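Search this project
Enter keywords... Go

# Harnska – a dataset of car noises, with notes

Harnska is a collection of 2585 short recordings of cars making sounds their owners didn't like. Squeaks over speed bumps, whining power steering, a heat shield buzzing at idle, that ticking you only get on a left turn with the window down. Each clip comes with a plain text label and whatever we know about the repair. We've had a great time putting it together and we hope you get something good out of it!

We use cookies to remember your settings. Accept | Manage

## What's in the download

- `clips/` – the audio, mono WAV, one noise per file
- `labels.csv` – one row per clip
- `repairs.csv` – one row per confirmed fix, joined on `clip_id`
- `splits/` – train and test lists (please use these so results can be compared)

Clips run from 2 to 30 seconds. Anything longer was trimmed to the part where the noise is easiest to hear. A few start with a door slam. We left those in, and they are marked `slam=1`.

## Columns in labels.csv

- `clip_id` – matches the file name
- `area` – one of 7 values: brakes, suspension, steering, engine, exhaust, drivetrain, body
- `sound` – the word the driver used, lower case, spelling fixed
- `when` – cold start, idle, braking, turning, bumps, highway, other
- `mic` – cabin, underhood, wheel well
- `confirmed` – 1 if the noise went away after a repair, otherwise 0

`sound` is my favorite column. People are wonderfully inventive about this stuff, and you'll find "goose," "marbles in a can" and "angry sewing machine" in there next to the usual "squeal" and "clunk." We thought hard about mapping them to a fixed list and decided against it. If you need tidy classes, use `area`.

## Where the recordings came from

Most were made at two independent shops, Dirkano and Etberg, on whatever phone was at hand. The rest were sent in by drivers through the Gouveia owners' forum, where the thread on wheel bearing hum alone gave us months of happy listening. Everyone who sent a clip agreed to have it shared. Speech was cut out or replaced with silence, and plates, VINs and locations were never stored.

## Known problems

- Brakes and suspension are heavily over-represented. Exhaust is thin.
- Cabin recordings often have the blower fan running. Turn it into a feature if you like – one person already has.
- `confirmed=0` doesn't mean the label is wrong. Plenty of owners sold the car or turned up the radio.
- Electric cars are barely covered. We would love more of these, especially reduction gear whine and anything from the front struts.
- Phone mics roll off the low end, so a deep body boom can sound like almost nothing. Try headphones.

## Quick start

Unzip everything into one folder, then:

 pip install -r requirements.txt
 python listen.py --area steering --shuffle

`listen.py` plays clips at random and shows the label after each one. It's a lot of fun with a friend who works on cars, and a good way to find out how hard the task is before you train anything.

## Sending us a clip

Open an issue with the file attached and tell us what the car is doing at the time: speed, gear, warm or cold, wheel straight or turned. If the noise was fixed later, come back and say what fixed it. Those follow-ups are gold!

## Contact

Ferenc Oláh looks after the labels and answers most issues on Monday evenings.

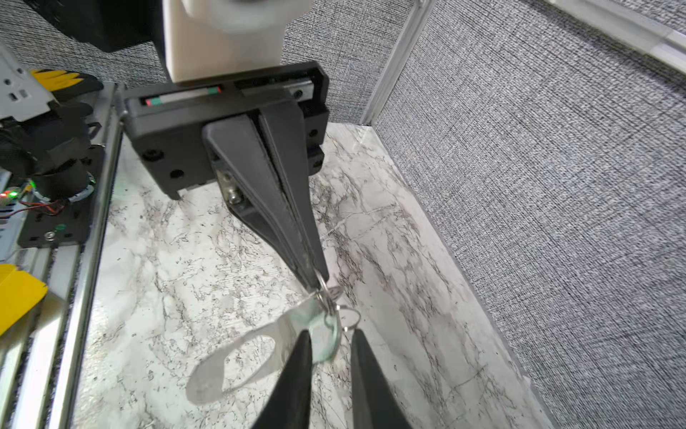
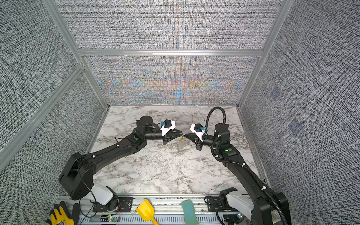 First: key ring held in the gripper. Second: the two arms over the tabletop.

Get release notes by email. Enter your address. Subscribe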